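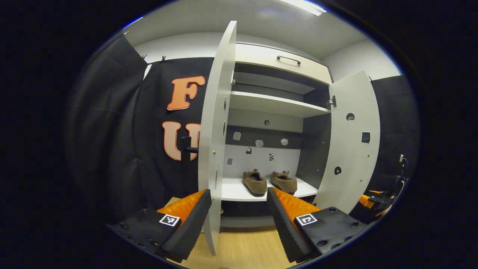 Our project looked at where shoes go when people come home, and whether a small cabinet near the door can hold what a household wears every day. We picked a two-door cabinet with one drawer on top because it is a common size in rental apartments and can be found used. One person can carry it up a flight of stairs with the drawer taken out. With both doors swung open, a pair of slippers fits side by side on the bottom shelf with the toes facing front, and that became the standard position for our fitting tests. The upper shelf was kept for things that are not shoes, and the drawer was left for keys, shoe polish and spare laces.

1. Background

The course brief from Hamville asked each group to choose one piece of household furniture and study how it is used. Our group started with coat racks and changed to shoe storage in the second week. Two of us live in the Brestgate residence, where the hallways are narrow and the fire rules do not allow shoes outside the apartment door. Residents keep them on a mat, under a chair, or in the bottom of the wardrobe with the clothes.

We wanted to answer these questions:

Which footwear gets put away and which stays on the floor?
Does a door in front of the shelf make people less likely to use it?
What should go on the bottom shelf and what should go higher?

2. Method

In September we handed out a one-page survey in two residences, Brestgate and Bakovbridge. We printed 800 copies and got 324 back. The survey asked what kinds of footwear the person owned, where each kind was kept, and how often it was worn. There was a space at the end for comments, and many people used it.

After that we did the fitting tests. Each group member brought in footwear from home, and we added a few pairs from the thrift store. Every pair was placed on the bottom shelf in the same way, toes to the front, then with toes to the back, then with one shoe turned around. We wrote down if the doors could close without touching the pair and if the pair could be taken out with one hand. Slippers were tested first in each round so that we could check our routine on something soft before moving on to boots.

The last part was a home trial. Nelli Huttunen organized it and wrote the instruction sheet. Households in Brestgate used a cabinet of the same type for 2 weeks and filled in a short diary in the evening. They were told to use the cabinet as they liked and not to tidy up for us.

3. Survey results

Slippers were the item most often left on the floor. This was the same in both residences. Most people who wrote a comment about it said they wanted to step straight into them after taking off their outdoor shoes, and opening a door first felt like an extra job. Outdoor shoes worn daily came next. Dress shoes and summer sandals were nearly always put away, usually in a box.

Bakovbridge residents used closed storage more than Brestgate residents did. The apartments there come with a built-in closet by the entrance, so we do not think this says much about habits.

Some people wrote that they did not want indoor and outdoor shoes on the same shelf. We had not asked about this and should have.

4. Fitting test results

Low footwear gave us no trouble in any position. Slippers, flats and canvas sneakers could all be lifted out with one hand. Ankle boots fit if the shafts were folded or leaned together. Tall boots had to lie on their sides, and then they took up the whole shelf.

Toes to the front was the easiest position for soft slippers. For stiff shoes it was better to have the heels in front, where there is something to grip. Turning one shoe around saved a little width for sneakers and made no difference for slippers.

We also compared having both doors open with having only one. With the left door closed, people reached across and often knocked the nearer shoe over. A cabinet placed beside a wall may have this problem all the time if one of its doors cannot swing fully open.

5. Home trial results

In the first few days the diaries showed nearly everything going into the cabinet. By the second week the slippers were back on the floor in most homes and the cabinet held outdoor shoes. One household, Tamiru in the diary records (we let each home choose a code name), left the doors open all day and closed them at night, and there the slippers stayed on the shelf for the whole trial.

The drawer was the most popular part. It filled up with mail, chargers and bus cards, and very little of what was in it had to do with shoes.

6. Problems

The survey was only in English. Some diaries had missing evenings, and we did not fill in the gaps. Our footwear did not include children's shoes or winter boots in large sizes. The trial took place in dry weather, so we cannot say how the shelf would hold up under muddy soles.

7. Recommendations

Keep the bottom shelf for one kind of footwear and choose the pair worn every day. Put a washable tray under outdoor shoes. If the cabinet is mainly for slippers, take off one door or leave both open. Before buying, check that both doors can open all the way in the spot where the cabinet will stand.

A copy of the survey form and the diary sheet is in the appendix. The cabinets were returned to the department in October 2024.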